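Marwan Obeidat took over as commercial director of Loltlow Rovers in April, two weeks after the club's shirt sponsor, Jellness, walked away over the handling of complaints from the women's squad.

"They called me on a Thursday and said the logo had to come off before the weekend," he said. "I didn't argue. They had read the report and so had I."

The report ran to 63 pages and drew on interviews with players, coaches and office staff. Obeidat said the club had been slow to answer it – "far too slow" – and that sponsors were right to ask questions.

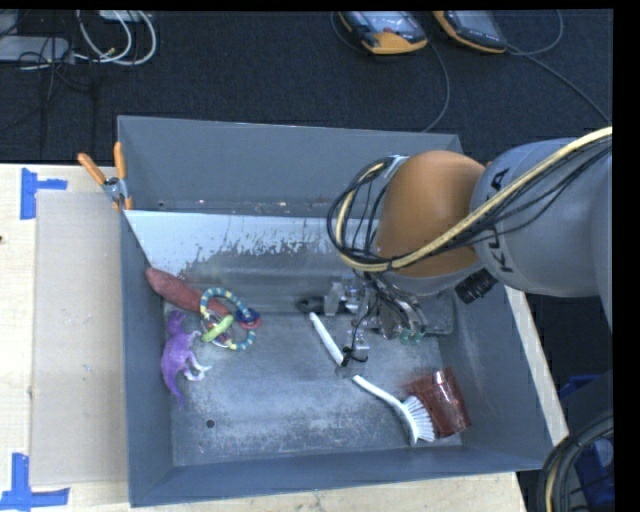 What comes next

Buson, which buys the boards along the east stand, has stayed on for now. Its new contract lets it leave if the club misses any of the deadlines it has set itself.

"I wanted that clause in there," Obeidat said. "If we don't do the work, they shouldn't have to pay for it."

He has also met with 192 season ticket holders in small groups. Most wanted to talk about the players who had complained, and whether any of them would come back. Obeidat said he had written to all of them and was waiting for replies.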